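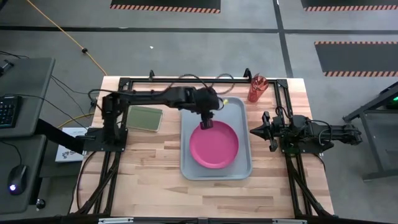
Arkby Shared Meals Project
Progress report to the Zwane Fund, second reporting period
Prepared by the project coordinator

Summary

The project is on budget and behind on what it promised. We served 841 meals in this period, and the Fund will see that number quoted in our newsletter with some pride. I would ask you to read it with care. A meal count tells you how much food left the kitchen. The grant was made to reduce the number of older residents in Arkby who eat alone most evenings, and on that question our evidence is thin.

What we did

Suppers ran at both sites, the Arkby hall and the ground floor room at Wurnimano Court, with service at 5:30 p.m. The menu rotated every two weeks. Soup nights drew well. The fish pie did not, and we dropped it in October after a good deal of it came back on the plates. Paper plates were phased out at both sites, which added to the washing up and saved less money than the proposal claimed it would.

Ride requests went through Troteo, the booking service named in our application. I was doubtful about it then and remain so. It works for people who already book things on a phone. Most of our guests called the office instead, and staff entered the ride for them, so we are paying for a system and doing the work by hand as well.

Who came

We have 123 people on the sign-in sheets. The application described the suppers as reaching "isolated residents." Going by the short form we hand out at first visits, many of these guests already attend a lunch club, a church group or both. They are welcome, and they plainly enjoy the evenings, but they would probably be eating in company somewhere without us.

Only 14 guests came by referral from a clinic or home care office. That is the group the money was meant for. Several came once and did not return, and we have not had the staff time to find out why.

The survey

Satisfaction scores were high. I put little weight on them. The forms were filled in at the table, with the people who had cooked the food standing a few feet away. The next round will go out by mail with a return envelope.

Spending

Food came in under budget, transport over. The Troteo fee accounts for most of the overrun. We ask permission to move the unspent food money to the transport line, and we ask it knowing that this does not fix the underlying problem.

Next period

We plan to cut the Wurnimano Court supper to every other week and use the freed hours for home visits before a first supper. Troteo will be reviewed in December. If most rides are still being entered by office staff at that point, we will recommend ending the contract. Updated sign-in figures, split by referral source, will be sent with the next claim.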